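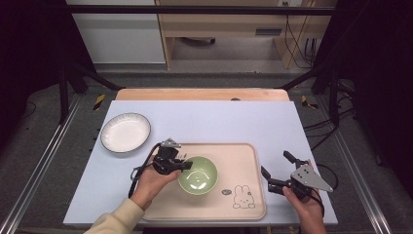
Time alignment between the overview camera and the two gripper cameras has to be settled before any episode is cut into training segments. Each device stamps its images with its own clock, and the clocks drift. This page covers the alignment step in Idar, the replay and labeling tool we use on the Utbridge recordings. The walkthrough uses one tabletop episode with a tray, a green bowl and a white plate, with one gripper in each hand. Both grippers are cabled, so their jaw encoder readings arrive on the host and can be stamped there. The camera images can't be, and that is the part you have to correct.

Before you start

You need Idar installed, the raw episode folder, and the calibration file for the rig. Do not use the folder written by the Drirkumgate exporter. It resamples everything to a common rate and discards the original stamps.

Step 1. Load the streams

Open the episode with idar open and pass the path to the raw folder. The tool lists one overview stream, 2 wrist streams and 2 encoder streams. If a wrist stream is listed as "unpaired", its serial number is missing from the calibration file. Add it and reopen.

Step 2. Find a jaw event

Run idar events --type jaw. This prints every point where an encoder reverses direction. Choose a full close followed by a full open, made early in the episode. Small corrections near an object give a flat peak and a poor match. Write down the event index; in our test episode it was 273.

Step 3. Fit the wrist offset 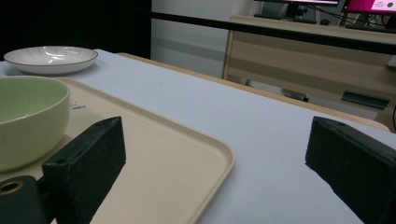

The fit compares jaw opening measured in the image with jaw opening from the encoder. For the image side, Idar tracks a patch on each finger, and you place both patches by hand the first time a camera is used. The small hole near the end of each dark green finger is a good anchor, and so are the scuffs and worn specks on the faces. Keep the patch clear of the background. A box that takes in part of the beige tray will follow the tray when the wrist moves, and the fit will lock onto arm motion. Monitors in the upper part of the view should be masked for the same reason.

Run idar fit --event with your index. The search window is 2,000 ms on either side. A good result has a single peak. If there are two, pick another event and repeat.

Step 4. Fit the overview offset

Repeat the fit with --stream overview. The jaws are small in this view, so patch tracking is unreliable, and Idar uses optical flow inside a box drawn over one hand. Expect a wider peak. Jade Grewal's MacLeod script can average the result over 7 events if one is too noisy.

Step 5. Check and write

Step through the chosen event with all streams side by side. The jaws should stop closing on the same step everywhere. Then run idar write --offsets. The offsets go into a sidecar file and the raw stamps are left as they were. Rerun the fit whenever a camera has been unplugged or the host restarted.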